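Filed under: Elections / Campaign News / District 2

McKinnon Campaign Files Nominating Petition for Brodard County Commission, District 2

CEDAVINE – The campaign of Rhys McKinnon submitted its nominating petition to the Brodard County elections office on Tuesday, completing the main filing requirement for an independent candidate seeking the District 2 seat on the county commission. The petition was received at the front counter at 10:40 a.m. and time-stamped by office staff.

County rules require an independent candidate for a district seat to submit the valid signatures of 1000 registered voters living in that district. The McKinnon petition contains 3000 signatures. Of these, 618 were collected in Andard, with the remainder from Mahuika and the Cedavine precincts north of the rail line.

The elections office will now compare each signature with the voter file. A signature is counted if the signer is registered at an address in District 2, if the printed name can be read, and if the date of signing falls within the circulation period. Duplicate signatures are counted once. A sheet is rejected in full if the circulator's statement at the bottom is unsigned or undated.

The campaign ran its own check of the sheets before filing. Lines with an address outside the district were struck through in ink and initialed by the circulator, as the filing guide allows, and are not part of the submitted total. A copy of every sheet has been kept and will be available for inspection during the challenge period.

The challenge period opens when the elections office posts its count. Any registered voter in District 2 may file a written objection, which must list the sheet and line number of each signature disputed and the ground for the dispute. General objections to a petition as a whole are not accepted. If no objection is filed, the name is certified for the November ballot at the close of the period.

Campaign priorities

The campaign's published platform covers three areas of county business.

Road maintenance. The county now schedules resurfacing by a single list covering all districts. The campaign proposes that the list be published with the pavement score for each segment, the date the segment was last surveyed, and the estimated cost. Segments moved up or down the list after publication would carry a written note stating which department asked for the change.

Public meetings. Commission agendas are posted the day before a regular meeting. The campaign supports a longer posting period, with supporting documents attached to each item at the time of posting. It also supports holding 2 evening sessions each quarter, one in Andard and one in Mahuika, with public comment taken at the start.

Contracts. Contract extensions may be approved on the consent agenda without discussion. The campaign would require any extension that raises the contract price to be listed as a separate item and voted on by roll call.

The full text of the platform is available on paper at the campaign office in Cedavine and can be mailed on request.

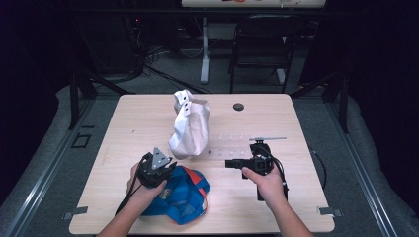

Rhys McKinnon said that the filing settles the question of ballot access only, and that the campaign expects to spend the summer on the road list and the agenda rule, the two items raised most often during signature collection. McKinnon added that written answers to all candidate questionnaires received so far would be posted in full, including the questions.

Campaign finance reports will be filed on the county's regular schedule. The campaign accepts contributions from individuals only and does not accept cash. Contributors must give a name, mailing address and employer, as required on the county form.

Residents who wish to confirm their registration or district before the November election should contact the elections office directly. The campaign does not have the ability to change a registration record.

Paid for by McKinnon for Commission.

Comments

dpl_andard: Does the evening session idea need a change to the commission rules, or can the chair just schedule them?

Northside Reader: Chair can call them, but the rules fix the location at the Cedavine building. That part would need a vote.

T. in Mahuika: I signed in the spring and have moved across town since. Still in District 2. Does my line count?

dpl_andard: Would ask the elections office. I think they go by the address on the sheet, but don't take my word for it.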